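Training the push-and-sort policy, wrist view only

Quick notes from the Henao bench at Nurkevside. Assumes Lorkari is installed and the arm is homed.

1. Record demos. 100 is enough for two blocks, we used 712 for the full set. Vary the start pose every time — really vary it, not just a nudge.

2. Trim the dead time at the start of each demo. Skip this and the policy learns to sit still.

3. Train for 2000 epochs. Loss goes flat well before that, sucess rate doesn't, so let it run.

4. Test with blocks close together. Touching or nearly is the hard case, and Prasby (our old baseline) failed most of these. Start with one block against the finger and the other on the square's outline.
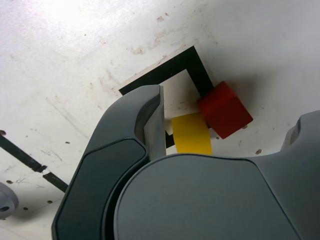 Why not add an overhead camera?

We tried one. Scores went up slightly, then fell apart when somebody knocked the mount. Wrist only was steadier over the 26 test runs.

5. Log every fail with the start pose. Retrain on those first — mixing in new demos too early muddles teh results.

Config is in the Lorkari folder, same name as this page.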